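The Mixed Basket Is a Poor Storage Unit

Most advice on playroom storage starts with the container. Buy a basket, put the toys in it, and the floor is clear. I think this gets the order wrong. A basket holds volume well and information badly, and a household that stores by volume alone pays for it each time someone wants one particular thing.

1. Fabric defeats mesh

Wire mesh is sold on visibility. With rigid items, the claim is fair: a ball or a block can be identified through the side. Add cloth and the advantage is mostly lost. A blanket expands to fill whatever space it is given, drapes over its neighbors, and hides the small items that were hardest to find in the first place. Waffle knits are the worst of the common types, being thick for their area and slow to fold flat.

My position is that blankets and cloths should never share a container with toys. They belong on a shelf, folded, with the fold facing out. In a basket, a cream blanket can take up the whole front corner and leave a small orange basketball half buried under it.
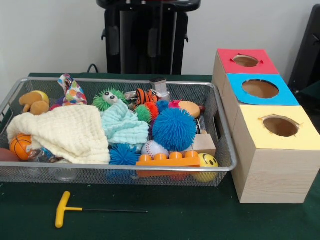 2. Soft items set the packing limit

Plush toys compress, so a basket of them never looks full. People keep adding until the load rises above the rim, and the top layer becomes the only layer in use. I set the limit at 7 large items per basket, and stop below the rim even when more would fit. The number is arbitrary. A fixed number still works better than judgment, as judgment drifts.

Balls need separate treatment. They roll off a heaped load and work best in a deep, narrow bin. Spiky rubber ones should be kept apart from knits, where the filaments catch.

3. Small parts need a second container

A clear plastic bag inside a basket is a reasonable idea with a weak result. It keeps the pieces together, but it sinks. A rigid lidded box costs little more, stacks, and can be pulled out by one edge. Tools should go in neither. A hex key goes back to the drawer when the job is done.

The usual objection is time. Sorting at the end of the day takes 5 minutes longer than tipping everything into one basket. I accept the figure and consider it cheap. The search it replaces takes place in the morning, when those minutes are harder to spare.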